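Household Robots FAQ — Can a Machine Do Your Chores Yet? | Flondineo

Home > Guides > Robots at Home > FAQ

Last updated 14/08/2023

Short version: some chores, sometimes, slowly. Longer version below. We get the same dozen emails every week so they all live on this page now.

Can I buy a robot that does the housework?

One robot, all the housework — no. Single-job machines, yes. Floor vacuums, mops, lawn mowers, window cleaners. They work because the job is flat and repeats. Anything with hands is still mostly in labs and pilot sites.

Why are floors solved and dishes aren't?

Floors don't move. A vacuum that bumps a chair leg backs up and tries again, no harm done. Bump a wine glass and that's the end of the glass. Dishes are also wet, shiny, see-through, stacked at odd angles and covered in sauce. Cameras hate shiny. Grippers hate wet.

What about laundry?

Washing and drying have been automatic for decades. Folding is the hard part. Cloth has no fixed shape, so the machine has to work out what it's holding before it can do anything with it. The last folding demo we sat through was a Conometti unit in May. Towels okay. T-shirts okay if somebody laid them flat first. Fitted sheets, forget it (same as the rest of us).

How slow is slow?

That demo took 180 seconds for one bath towel. Fine if you're asleep while it runs. Not fine if you're standing there watching.

Can a robot cook?

It can stir. It can dump pre-measured cups into a pot. Chopping an onion that's rolling around, tasting, noticing that something is burning — not reliably. Most "robot chefs" are a hot pot with a paddle and a recipe card.

Can it at least put groceries away or clear the counter?

Closest thing to working, in our opinion. Pick up the item, move it, put it down. The catch is packaging. A box is easy, a can is easy. A bag is neither — it crinkles, slides, catches the light and changes shape when you squeeze. Lots of teams practice this in simulation before going near a real kitchen.
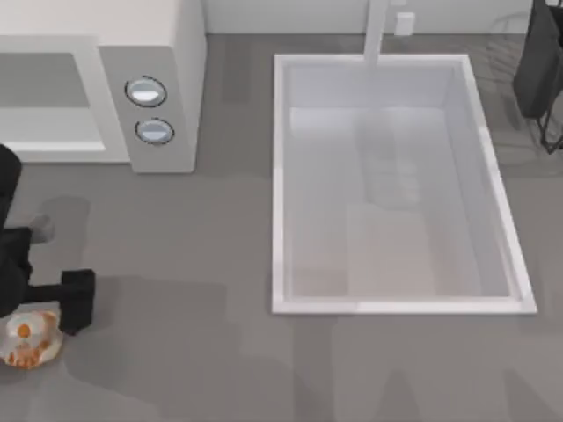
Simulated kitchen counter, with a wrapped food item by the gripper at lower left.

Why practice in simulation at all?

Cheap and nothing breaks. You can reset the kitchen in a blink, move the sink, change the lighting, run it all night. The Rancombe benchmark we follow has 588 kitchen tasks in it, and no real kitchen would survive that.

So if it works in simulation it works at home?

No. Simulated plastic doesn't stick to itself like the real stuff. Expect a drop. In the Pruitt trial we wrote up, the arms managed 41 percent of counter tasks in a real kitchen after doing much better on screen. Different counter, different light, a dish towel somebody left out. That's enough to throw it.

Are workshops and small factories further along?

Yes, by a lot. Same part, same tray, same spot every time. Loading a machine, packing identical boxes, screwing down lids — all routine. Sweeping up under the bench and sorting the mixed bin of leftover screws, still a person with a broom and a bad back.

One arm or two?

Depends on the chore. Wiping a counter, one. Opening a bag, folding, taking a lid off a jar — 2, realy. Two arms also means more cost, more to go wrong, and they have to stay out of each others way.

Is it safe around kids and pets?

Floor machines, generally yes, follow the manual. Arms are another matter. We wouldn't run one in a room with a toddler, whatever the brochure says. Ask the seller what happens when something touches the arm mid-move. If they can't tell you, walk away.

Should I wait or buy now?

Vacuum, buy now if you want one. Mop, buy now but keep a real mop. Anything with a gripper, wait. Check the warranty on moving parts and whether it still works when the internet is out.

What would you hand over first if you could?

Unloading the dishwasher. Every person in the office gave the same answer, then argued over second place. (Litter box won.)

My question isn't here

Use the contact form, put FAQ in the subject line. Replies are slow in summer. Please don't send us video files, the inbox can't take them — a link is fine.

Related: Robot vacuums and thick rugs | What "autonomous" means on the box | Pruitt kitchen trial, full write-up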